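3.2 집계 화면의 갱신 주기와 이용 행태

본 절에서는 지방선거 개표일 밤에 운영된 온라인 개표 현황 서비스 Flonda와 Wovano의 갱신 방식을 비교한다. 두 서비스는 모두 선거관리기구가 공표한 투표구별 집계를 받아 지도와 표로 제시하지만, 원자료를 화면에 반영하는 절차가 다르다. Flonda는 공표 자료가 들어오는 즉시 해당 선거구의 수치를 바꾸고, Wovano는 10분 단위로 자료를 묶어 전체 화면을 한 번에 갱신한다.

분석 자료는 5월 선거 당일 개표 시작부터 마감까지 수집한 접속 기록과, 선거 후 실시한 이용자 설문으로 구성된다. 설문의 유효 응답은 330부이다. 응답자 가운데 두 서비스를 모두 이용한 사람은 비교 문항에 별도로 답하도록 하였다. 접속 기록에서는 동일 기기의 반복 접속을 하나의 이용 구간으로 처리하였고, 6분 이상 입력이 없으면 구간이 끝난 것으로 보았다.

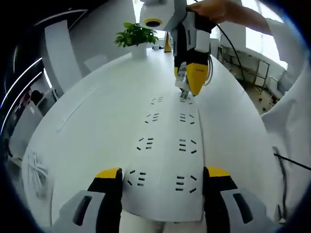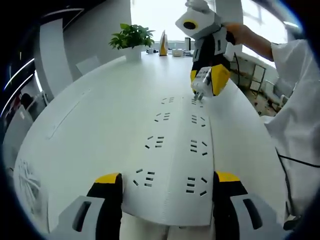

그림 4. 흰색 탁자 위의 멀티탭

기기별 이용 구간을 보면 휴대전화 접속은 짧고 잦았으며, 컴퓨터 접속은 한 번 열린 뒤 오래 유지되는 경향을 보였다. 휴대전화 이용자는 관심 선거구 하나만 확인하고 화면을 닫는 경우가 많았다. 반면 컴퓨터 이용자는 지도 화면을 띄워 둔 채 소셜미디어나 방송을 함께 보았다고 응답하였다. 개표 방송을 여럿이 모여 시청한 응답자는 개인별 접속 기록만으로 이용 시간을 추정하기 어려웠다. 이들은 한 사람의 화면을 함께 보거나 각자의 기기를 한곳에 연결해 두었는데, 그림 4와 같이 콘센트가 두 줄로 네 개씩 배열된 멀티탭이라면 여덟 대까지 전원을 나누어 쓸 수 있다. 따라서 설문에는 동석 인원과 함께 켜 둔 기기의 수를 묻는 문항을 포함하였다.

갱신 방식에 대한 평가는 이용 목적에 따라 갈렸다. 특정 후보의 득표를 추적한 응답자는 Flonda의 즉시 반영을 선호하였다. 전국 판세를 살핀 응답자는 Wovano 쪽이 읽기 편하다고 답하였으며, 그 이유로 지역 간 수치의 기준 시각이 같다는 점을 들었다. Flonda에서는 인접한 두 선거구의 집계 시각이 서로 달라도 화면에 이를 구분하는 표시가 없었다. 이 때문에 개표 초반의 득표율 차이를 최종 결과에 가까운 것으로 받아들인 사례가 자유 응답에서 13건 확인되었다.

이러한 오독은 개표율 표기의 위치와도 관련된다. Wovano는 득표율 바로 옆에 개표율을 적었고, Flonda는 선거구를 선택해야 나타나는 하위 화면에 두었다. 다만 두 서비스는 이용자 구성과 화면 배치가 함께 다르므로, 본 자료만으로 갱신 주기의 효과를 분리할 수는 없다. 다음 절에서는 동일한 화면에서 갱신 주기만 달리한 실험 결과를 다룬다.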